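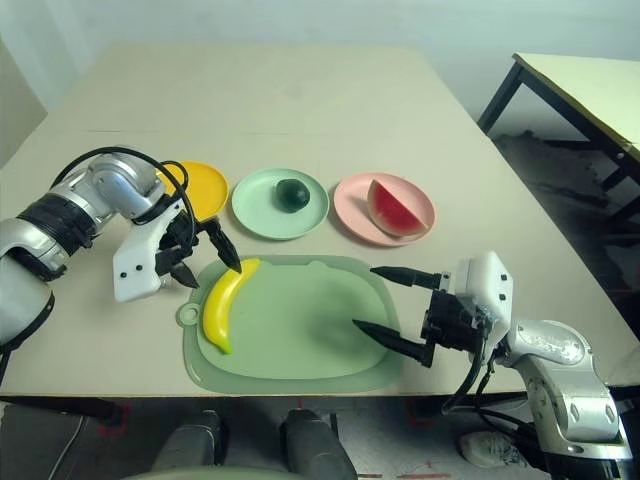

그림 2. 접시와 도마에 놓인 모형 과일. 가운데 민트색 접시에 짙은 녹색의 작은 공 모양 과일, 오른쪽 분홍색 접시에 수박 조각, 앞쪽 도마의 왼편에 바나나가 있다.

3. 재료와 기술문 수집

3.1 물건의 선정

본 연구에서 다루는 자료는 모형 과일과 그릇이 놓인 탁자를 한국어로 기술한 문장이다. 물건은 모두 일상에서 쉽게 이름을 댈 수 있는 것으로 골랐다. 실제 과일은 수집 기간 동안 색과 모양이 달라지므로 쓰지 않았고, 모형은 Pladby의 소꿉놀이 묶음에서 골라 썼다. 묶음에는 채소와 빵도 들어 있으나 채소는 예비 조사에서 이름이 지나치게 갈렸고, 빵은 받침이 되는 물건과 색이 겹쳐 제외하였다.

받침이 되는 물건은 접시와 도마 두 종류로 한정하였다. 접시는 둥근 형태로 통일하고 색만 달리하여 노란색, 민트색, 분홍색을 썼다. 도마는 연한 녹색이며 모서리가 둥글고 가장자리가 약간 올라와 있다. 한쪽 끝에는 걸어 둘 수 있는 작은 고리가 달려 있다. 가장자리가 올라온 도마를 고른 것은 의도적인 선택이다. 평평한 나무 도마를 쓴 예비 조사에서는 '도마에 담다'라는 표현이 한 번도 나오지 않았고, 도마의 테두리가 동사 선택에 영향을 주는지 확인할 수 없었다.

탁자는 옅은 크림색 상판을 가진 것을 썼다. 앞서 무늬가 있는 식탁보를 깔았을 때에는 식탁보 자체를 언급하는 문장이 많아 물건 사이의 관계를 기술한 부분이 짧아졌다. 본 조사에서는 식탁보를 쓰지 않았다.

3.2 배치의 구성

모든 배치는 뒤쪽 줄과 앞쪽 자리로 나뉜다. 뒤쪽 줄에는 접시 세 개가 좌우로 나란히 놓이고, 앞쪽 자리에는 도마가 놓인다. 그림 2는 이러한 구성을 따른 배치의 하나로, 접시는 왼쪽부터 노란색, 민트색, 분홍색의 순서이다. 접시의 순서는 배치마다 바꾸었으며, 도마의 자리는 바꾸지 않았다.

과일은 접시의 한가운데에 정확히 맞추지 않았다. 그림 2의 민트색 접시에서도 과일은 중심에서 조금 오른쪽에 있다. 중심을 맞춘 배치만으로 조사하면 접시 안에서의 위치를 말할 이유가 사라지고, 기술문은 '접시에 있다'는 정도로 짧아진다. 본 연구의 관심 가운데 하나는 화자가 받침 안의 위치까지 말하는 조건이 무엇인가 하는 점이므로, 중심에서 벗어난 정도를 배치에 따라 다르게 하였다.

방향이 있는 물건과 없는 물건도 구분하였다. 공 모양 과일은 어느 쪽으로 돌려 놓아도 기술에 차이가 없다. 수박 조각은 뾰족한 끝과 둥근 껍질 쪽이 분명히 구별되며, 그림 2에서는 뾰족한 끝이 왼쪽을 향해 기울어 있다. 바나나는 꼭지와 반대쪽 끝이 있고 몸통이 초승달처럼 휘어 있어 두 가지 방향 정보를 가진다. 그림 2에서 꼭지는 오른쪽 위를, 색이 더 짙은 반대쪽 끝은 도마의 고리 가까운 아래쪽을 향한다. 이 차이는 4장에서 방향 표현의 빈도를 비교할 때 기준이 된다.

3.3 참가자와 절차

한국어를 모어로 쓰는 성인 56명이 참여하였다. 모집은 Stutham에서 맡았고, 언어학이나 국어교육을 전공한 사람은 받지 않았다. 참가자는 탁자의 배치를 보고, 전화로 이야기하는 상대가 같은 물건을 같은 자리에 놓을 수 있도록 글로 설명하라는 지시를 받았다. 문장의 수와 길이는 제한하지 않았다. 물건의 이름도 미리 알려 주지 않았으며, 이름을 묻는 참가자에게는 평소에 부르는 대로 쓰도록 답하였다.

지시문은 예비 조사 이후 한 차례 고쳤다. 처음의 지시문은 '보이는 것을 설명하시오'였는데, 이 경우 참가자 상당수가 물건의 이름만 나열하고 마쳤다. 상대가 배치를 재현해야 한다는 조건을 넣자 위치와 방향을 말하는 문장이 늘었다. 두 지시문으로 얻은 자료는 성격이 다르므로 처음의 자료는 분석에 포함하지 않았다.

수집은 5월에 마쳤다. 입력 도구로는 Tawfik을 사용하였고, 맞춤법 자동 교정 기능은 꺼 두었다. '놓여있다'와 '놓여 있다'처럼 띄어쓰기만 다른 형태는 이후 단계에서 하나로 합쳤다. 참가자가 쓰다가 지운 문장은 저장하지 않았다.

3.4 문장의 분할과 표지

수집한 글은 모두 3,163개의 문장으로 나뉘었다. 연결어미로 길게 이어진 문장은 나누지 않고 하나로 보되, 그 안의 위치 표현은 각각 표지하였다. 예를 들어 '도마 왼쪽에 바나나가 있고 꼭지는 위를 본다'는 한 문장이며, 위치 표현 하나와 방향 표현 하나를 가진 것으로 처리한다.

표지는 대상, 받침, 동사, 조사, 위치, 방향의 여섯 항목으로 이루어진다. 대상은 과일을 가리키는 명사구, 받침은 접시나 도마를 가리키는 명사구이다. '노란 것'과 같이 이름 없이 색으로만 가리킨 경우에도 문맥에서 대상이 분명하면 표지하였다. 다만 노란 접시와 바나나가 같은 문장에 나올 때에는 '노란 것'이 어느 쪽인지 확정하기 어려운 예가 있었고, 이러한 예는 '미정'으로 남겼다.

표지 작업은 I-seul Yeom과 Shoaib Kazmi가 따로 진행한 뒤 결과를 맞추었다. 두 사람의 판단이 갈린 항목은 Zarmeena Virk가 정하였다. 가장 자주 갈린 항목은 위치였다. '앞에'가 탁자의 앞쪽 가장자리를 뜻하는지, 다른 물건의 앞을 뜻하는지가 문장만으로는 드러나지 않는 일이 많았다. '접시 앞에 도마가 있다'에서는 기준이 접시로 명시되지만, '앞에 도마가 있다'에서는 기준이 생략된다. 후자는 화자를 기준으로 한 표현으로 통일하였다.

3.5 이름의 변이

물건에 따라 이름이 갈리는 정도가 달랐다. 바나나는 모든 참가자가 '바나나'로 불렀다. 수박 조각은 '수박'이 가장 많고 '수박 조각', '자른 수박', '수박 한 쪽'이 뒤를 이었다. 붉은 과육과 녹색 껍질, 그 사이의 흰 띠가 함께 보이기 때문에 다른 과일로 부른 예는 없었다.

공 모양 과일에서는 사정이 다르다. 이 물건은 짙은 녹색이고 크기가 작아 작은 수박으로도, 라임으로도 불렸다. '초록 공', '동그란 과일'과 같이 종류를 밝히지 않은 예도 적지 않았다. 본 논문에서는 어느 한쪽으로 정하지 않고 '공 모양 과일'로 적는다. 흥미로운 점은 수박 조각이 같은 탁자에 있을 때 '작은 수박'이라는 이름이 늘어난다는 것이다. 참가자들은 조각을 먼저 언급한 뒤 공 모양 과일을 '자르지 않은 수박'이라고 이어 부르기도 하였다. 언급 순서가 반대인 글에서는 이러한 표현이 드물었다.

접시의 이름은 '접시'로 거의 일치하였으나 색 이름에서 변이가 나타났다. 민트색 접시는 '민트색', '연두색', '옥색', '연한 초록색'으로 불렸다. 도마도 연한 녹색이어서, 민트색 접시를 '연한 초록색'으로 부른 참가자는 도마를 가리킬 때 색을 빼고 '도마'라고만 쓰는 경향을 보였다. 종류 이름만으로 구별이 되는 물건에는 색을 붙이지 않는다는 기존의 관찰과 맞는 결과이다. 한편 접시는 세 개가 함께 있으므로 색 이름이나 순서 표현 가운데 하나가 반드시 필요하다. 순서로 가리킨 참가자는 '가운데 접시', '맨 오른쪽 접시'와 같이 썼고, 색과 순서를 모두 쓴 참가자도 있었다.

3.6 동사의 분포

위치를 기술한 문장 가운데 '놓다' 또는 '놓이다'를 쓴 문장은 1,540개였다. 나머지는 '있다'가 대부분이며 '담다', '올리다', '얹다', '두다'가 소수로 나타났다. '담다'는 접시와 함께 쓰인 예가 대부분이고 도마와 쓰인 예는 매우 드물었다. 테두리가 올라온 도마를 썼는데도 '도마에 담다'가 늘지 않은 것은, 동사의 선택이 물건의 실제 모양보다 물건의 용도에 관한 지식에 더 기대고 있음을 시사한다.

도마와 함께 쓰인 동사 중에는 '올리다'가 눈에 띈다. 같은 과일이라도 접시에서는 '놓여 있다', 도마에서는 '올려져 있다'로 달리 쓴 글이 여럿 있었다. Salvador Pacheco는 이 차이를 조사의 차이와 함께 볼 것을 제안하였다. 도마 뒤에는 '위에'가 붙는 비율이 높고, 접시 뒤에는 '에'만 붙는 일이 잦았다. '접시 위에'도 자연스러운 표현이므로 이 분포를 문법적 제약으로 보기는 어렵다.

'자르다'와 관련된 표현도 도마에서만 관찰되었다. '자르려고 도마에 둔 바나나'가 그러한 예이다. 탁자에는 칼이 등장하지 않는 배치였으므로 참가자가 도마의 용도에서 추론하여 쓴 것으로 보인다. 이러한 문장은 위치 표현만 표지하고 추론 부분은 별도의 주석으로 남겼다.

3.7 방향 표현

방향 표현은 바나나에서 가장 많고 수박 조각이 그다음이며, 공 모양 과일에는 나타나지 않았다. 바나나의 방향은 주로 꼭지를 기준으로 기술되었다. '꼭지가 오른쪽 위를 향하게'처럼 대각선 방향을 두 낱말로 나타낸 글이 있는가 하면, 시계의 시각에 빗댄 글도 있었다. 휘어진 쪽을 말한 참가자는 그보다 적었고, 이들은 '초승달 모양으로', '등이 왼쪽으로 가게'와 같이 모양이나 신체 부위에 빗대어 썼다. 바나나의 '등'이 바깥쪽 곡선을 가리킨다는 점에서는 참가자 사이에 차이가 없었다.

수박 조각에서는 '뾰족한 쪽'이 기준이 되는 글과 '껍질 쪽'이 기준이 되는 글이 모두 나왔다. 한 글 안에서 기준을 바꾼 예는 찾기 어려웠다. 처음 본 배치에서 뾰족한 쪽을 기준으로 삼은 참가자는 이후의 배치에서도 대체로 그 기준을 유지하였다.

도마의 고리는 예상보다 자주 쓰였다. 고리는 도마의 좌우를 구별해 주는 부분이므로, '고리가 왼쪽에 오게 도마를 놓고'로 시작한 뒤 바나나의 자리를 '고리 쪽'으로 가리키는 글이 반복해서 나타났다. 부르는 이름은 '고리', '구멍', '손잡이'로 갈렸다. 표지에서는 이 셋을 같은 부분을 가리키는 것으로 합쳤다.

3.8 자료의 한계

본 자료는 물건의 종류가 적고 받침의 크기가 고정되어 있다. 받침에 비해 과일이 큰 경우에 '걸치다'와 같은 동사가 얼마나 쓰이는지는 이 자료로 알 수 없다. 또한 글로 쓴 기술문이므로 말할 때 나타나는 수정과 손짓은 포함되지 않는다. Fouad Akl이 Istonier에서 수집 중인 구어 자료는 같은 접시와 도마를 사용하고 있어 표지 항목을 그대로 적용할 수 있다. 두 자료를 비교할 때에는 문장 단위가 일치하지 않는다는 점을 고려하여 위치 표현을 단위로 삼는다.

표지 지침과 '미정'으로 남긴 예의 목록은 부록 나에 실었다. 본문에 인용한 기술문은 띄어쓰기를 제외하고 참가자가 쓴 그대로이다.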